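Research > Working papers > Household and light-shop manipulation

Last updated: May

4.2 Collecting demonstrations in working rooms

Section 4.1 showed that both policies, Zulu and Mirach, could fold and place flat goods on a bare bench. Neither result says much about chores. A home or small shop has cords on the floor, chairs that move from day to day and lighting that changes between one end of a room and the other. We therefore gathered a second set of demonstrations at Willedport with hand-held grippers, leaving the furniture as the regular users of the rooms had placed it.

The full set holds 1,575 demonstrations, of which 356 were kept aside for testing. Tasks were wiping, sorting, bagging and moving small items between surfaces. Each was scored as complete only if the robot finished without help and left nothing on the floor. A dropped item that the robot later picked up was counted as a failure, which is stricter than the rule used in the Drimance trials.

Zulu did best on sorting, where the items were rigid and the goal position was plain. Mirach was slower but recovered more often after a poor first grasp. Both did badly on bagging. The usual fault was a grasp that closed on two layers of film at once — a mistake a person feels right away and the gripper camera shows only late.

Rooms also differed in how much of the view was useful. Figure 2 gives a view from the gripper in one of the larger rooms. The gripper body takes up the bottom of the view, a person leans in from the right, and the desks and chairs lie well behind.
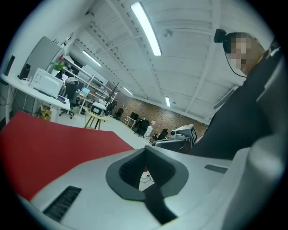
Figure 2. Gripper view in a large room with a brick back wall. Ceiling tubes are lit; a patch of floor and a cable show through the V-shaped cutout.

Views with this much background were harder for both policies. Masking the upper half helped Zulu slightly and made no clear difference to Mirach. We take the present answer on chores to be a narrow one: rigid items on a known surface can be handled without supervision, while film, cloth in piles and any task near loose cords still need a person close by. Section 4.3 reports the same tests with a second wrist camera.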